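Ticket: Roller gripper vs. two-finger gripper on cloth, fold cell
Project: Vlček
Site: Iseck
Opened: 4 September 2023
Component: end effector / wrist camera
Priority: normal
Status: closed, follow-up ticket needed for camera mount

Summary

On the fold cell, the roller gripper from Guvska drops or misses single garments more often than the Vendico two-finger gripper does on towels. We were asked to find out if the roller is worth keeping. This log covers the comparison, the wrist camera trouble that came up along the way, and what we changed.

Setup

Same arm, same controller, same table for all runs. The only hardware swapped was the gripper and its adapter plate. Wrist camera stays on the flange side of the adapter, so the view changes a little depending on which gripper is fitted. Motion speed was capped at 80 percent for every run. Grip command is a single close with a hold, no retry.

A run is one approach, one contact, one lift to the check height, and a five second hold. A pass means the cloth is still held at the end of the hold. We did 100 runs per gripper.

Entry 1

Fitted the roller gripper and ran the stock program. Contact height was taken from the old two-finger program, which was wrong for this tool. The wheel stopped short of the cloth and the fingers closed on air. The controller still reported a completed close, because the close signal only says that the drive reached its target. It says nothing about cloth.

Lowered the contact height in small steps until the wheel met the fabric every time. Saved as a separate tool file so that the two grippers no longer share one height.

Entry 2

With the height fixed, the next failures were side slips. The wheel touched the cloth, the cloth moved away, and the lift came up with a corner or with nothing. This happened mostly when the approach landed near an open edge. Landing further into the body of the garment helped. So did slowing down the last part of the approach.

Wrist camera, gray knit on the yellow work surface: 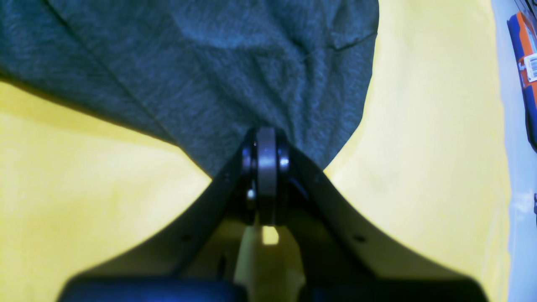

Roller wheel against the edge of the gray fabric, wrist view.

Note for anyone reading these views later: the tool takes up a lot of the picture at the bottom. The detection model was trained with the two-finger gripper fitted and had never seen these wide dark arms. On 5 runs it marked part of the tool as cloth and sent back a grasp point on the gripper itself. The safety check in the controller rejected all of them, so nothing was hit, but those runs count as failures in the total.

Entry 3

Added a mask for the tool area. Drew it by hand from one still with the fingers open and one with the fingers closed, then took the larger of the two shapes. False grasp points went away after that. The cost is that we lose sight of any cloth inside the mask, and that is exactly the area we care about at the moment of contact.

Tried a tighter mask that follows the finger position. It works when the finger position from the controller arrives on time. When the message is late, the mask lags behind the fingers and the false points come back. Went back to the fixed mask for now.

Entry 4

Checked the timing between the camera and the controller. The image arrives 109 ms after the position message that is supposed to match it. That delay was the same with both grippers, so it is not caused by the tool. The old program hid it by pausing before each image. We had removed the pause to save time.

Put the pause back for the contact image only. The images during the approach are still taken on the move, and that has been good enough for picking a landing spot.

Entry 5

Swapped to the Vendico gripper and ran the same set. The flat pads need a raised fold to close on. If the cloth is lying flat they slide over it, and pushing down harder just moves the garment along the table. On thick towels this was no problem. On thin knit it was the main cause of failure.

The adapter plate for this gripper also had one bolt that would not hold torque. Replaced the bolt and repeated the runs made before the swap, so they are not mixed into the result.

Entry 6

Back to the roller gripper for a second look at how it makes its fold.
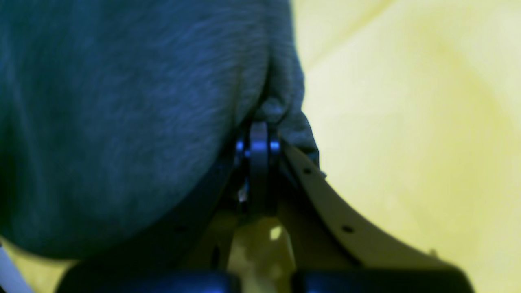

Fold size turned out to matter more than grip force. We had been raising the force each time a lift failed, and it made little difference once the wheel had enough cloth to work with. A small pleat is what we want to see before the lift command goes out, and when the contact view shows one bunched up just above the mechanism, as on the dark gray cloth there, we have something to tune against. The operator now checks for it on the first run after any tool change. If the cloth is smooth at the contact point, lower the contact height one step and try again before touching the force setting.

Also tried reading fold size from the image. On dark fabric it is hard. The part of the cloth that curves underneath falls into shadow and the model cannot separate it from the black parts of the base. Turning up exposure fixed the dark cloth and washed out the yellow surface, which then broke the edge detection. We left exposure on fixed manual and did not pursue it.

Entry 7

Questions raised in review, with answers.

Does the roller leave marks on the cloth? None seen on the garments we used. We did not test anything delicate, and we did not look at wear after repeated picks in the same spot.

Does it pick more than one layer? Sometimes. When two garments overlap, it can pull both. The two-finger gripper does this too. Neither one has a sensor that would tell us.

Could the same result be had with softer pads on the Vendico gripper? Possibly. We had one set of pads and did not order others. Worth trying if the cell goes back to towels only.

Can we run at full speed? Not on the last part of the approach. Everything before that can go faster.

Result

For single thin garments on a flat surface, keep the roller gripper. For towels, either gripper is fine and the two-finger one is easier to set up. The early failures on the roller were mostly our own settings – shared contact height, no tool mask, and the missing pause before the contact image. We would not use the first half of the roller runs to judge the hardware.

Changes made

Separate tool file for each gripper, with its own contact height.
Fixed mask for the roller gripper in the wrist view.
Pause restored before the contact image.
Slower final approach on both tools.
Grip force returned to the factory setting.
Bolt replaced on the Vendico adapter plate.

Still open

Camera mount. With the roller fitted, the wrist camera looks up the tool from too low an angle, and the contact point is partly hidden by the mask. A bracket that moves the camera outward would help. Needs a drawing and a check for collisions with the cable guide. Target is October.

Late position messages. Moved to the controller queue. The moving mask can be tried again once that is fixed.

Retrain the detection model with images from both grippers. Stills from this ticket are saved in the Vlček project folder under the tool name.

Closing this ticket. Reopen if the false grasp points come back with the fixed mask on.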